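Small high window, dark gray room, cant get enough air in there. Ideas?
Posted in Home > Windows & Ventilation

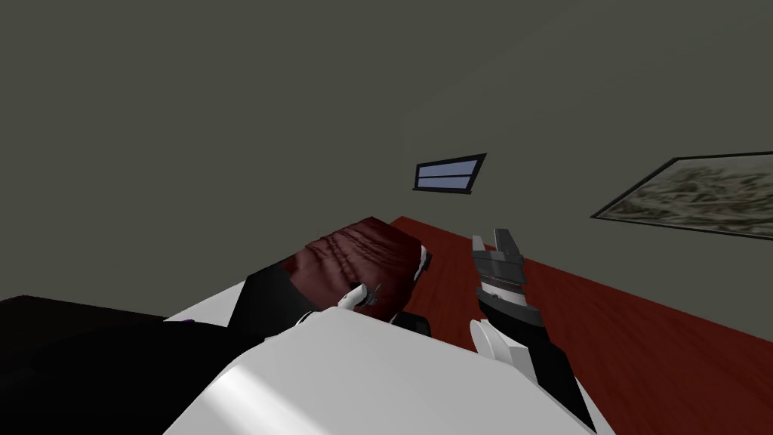 What I've got

Room is on the north side, lower level, one window. Small, set high in the wall, thin black frame, black bar running across the glass. Walls and ceiling are both a dark gray, kind of olive. We like the color, not looking to repaint. There's a framed print on one wall and I'd like it to not get ruined.

The problem: stuffy. All the time. By morning the air feels used up. Door stays shut at night because of the cat. Window is fixed, doesn't open at all, previous owner swapped it out for a Grundell unit years ago and I guess went for the cheap one. Had a guy from Kleinschmidt come look. He quoted me $2092 to cut the opening bigger and put in an awning window. That's a lot for one room I sleep in on weekends.

Things I tried already:
Box fan in the doorway. Works but loud, and cat.
Dehumidifier. Meter went from 61 down to 49 percent overnight so thats fine now, but still stuffy. So it's not damp, or not only damp.
Leaving the door open a crack with a hook. Cat opened it.

Forced air heat, one supply vent in the floor, no return in the room that I can find. Carpet is thick and the door drags on it a little.

Do I really need a window that opens? Or is there something cheaper. Rental rules not an issue, we own it.

Haruto Murakami

Santosh Katiyar
4 people found this helpful

Read your last paragraph again. One supply, no return, door dragging on carpet. There's your trouble, or most of it. The furnace blower is pushing air into a sealed box. Room fills up, pressure goes up a hair, and then next to nothing comes in. Air has to get OUT for new air to come in.

Had the same deal in a back bedroom at our old place in Arden. Spent a whole May messing with fans before somebody at the supply house set me straight.

Quick test. Blower on, door closed, hold a strip of toilet paper at the bottom of the door. If it gets pulled toward the gap or blown out underneath, air is fighting to leave. Then open the door maybe an inch and hold the strip in the opening. If it really takes off, you're short on return path.

Fixes, cheap to less cheap:

Undercut the door. Take it off the hinges, cut so you have a good 3/4 inch over the carpet. Over the carpet, not over the floor, people mess that up. Tape the cut line first or the veneer chips. Score it with a knife too. Free if you own a saw.

Transfer grille. Hole through the wall to the hallway, grille on each side. Put one side high and the other side low in the same stud bay and you get a lot less noise and light coming thru. CHECK FOR WIRES. Check for pipes. Check again. I paid $13 each for plain white steel ones. You can paint them the wall color, with dark walls like that I would.

Jumper duct. If you have attic or joist space over both rooms, ceiling grille in the bedroom, ceiling grille in the hall, piece of insulated flex between. Quietest of the three. More work. With a dark ceiling you'll want to paint that grille too or it will be the only thing you see.

I'd do the undercut first and live with it for two weeks. Set your thermostat fan to on or circulate at night, not auto, otherwise none of this does anything when the heat isn't running. Forgot to say that up top, its important.

Don't close vents in other rooms to force more air to this one. Makes the blower work harder and the ducts leak more.

One more thing, check the supply vent itself. Pull the register and look. Found a sock and half a coloring book in mine.

Ynyr Ifans

just open a different window upstairs, heat rises and it pulls the air thru the house. works for us

Sachiko Takeda
2 people found this helpful

Agree with Santosh on the return path but want to split two things up, since people mix them together.

Moving air around the house = what he's describing. Gets you the same air everyone else in the house has. Usually that's good enough for a stuffy bedroom with the door shut.

Fresh air from outside = different thing. If the whole house is tight, then you're only sharing stale air more evenly. Get a CO2 meter. Not a CO alarm, you should have one of those too, but CO2. Borrow one if you can, our library lends them. Leave it on the nightstand away from your face and look at it in the morning. Then do the same in the hall. If the hall is good and the bedroom is bad, door undercut or grille, done. If both are bad you have a house problem and no amount of cutting on that door will help.

If it does come to outside air, there are through wall units, small fan, filter, a hole in the wall the size of a saucer. I put a Wanar in my son's room. Not in love with it. Low speed is fine for sleeping, high speed sounds like a hair dryer in the next room. Filter door is flimsy. But it cost $123 on clearance and he stopped waking up with headaches so it stays. Slope the hole down a little toward the outside so rain doesn't run in. Use the hood. Screen on the hood or you'll get wasps.

Lower level, so find out what that wall is before you buy anything. Wood framing, easy afternoon. Block or poured concrete, rent a core drill or pay somebody.

About the window. I would not cut the opening bigger just for air. But ask about swapping only the unit, same rough opening, for one that opens. Small high windows are often a hopper or awning and a plain replacement should come in well under what you were quoted, the cutting is where the money goes. Get a second quote regardless.

BUT. You said you sleep in there. Look up your local rules on bedroom windows, for getting out in a fire. A small one up high may not count, and a fixed one certainly doesn't help you get out. If there's no other way outside from that room then the bigger opening might not be optional, and that $$ starts to look different. Call the building dept, ours was nice about it and they didn't send anyone over.

The print: keep it off the outside wall if thats an outside wall, and stick little felt bumpers on the back bottom corners so there's a gap. 49 percent is fine for paper. It's the swings that get you, so leave the dehumidifier on its auto setting and don't switch it on and off.

Comments

Haruto Murakami: toilet paper test done. Went nuts with the door cracked. Also the register was half covered by carpet pad, so thats embarassing. Taking the door off Saturday. Going to call about the fire thing too, didn't even think of it.

Santosh Katiyar: trim that pad back before you cut the door, may be you need less off than you think. Use a fine tooth blade.

Katsuhiko Ikeda: Is the door hollow core? If so don't take too much off the bottom, there's only a strip of solid wood in there, an inch or so on some. If you go past it you have to glue the block back in.

Haruto Murakami: hollow, yes. ok good to know. 3/4 should be safe then? Will measure first

Katsuhiko Ikeda: Should be. Count what the last owner already took off, if it was ever trimmed for that carpet.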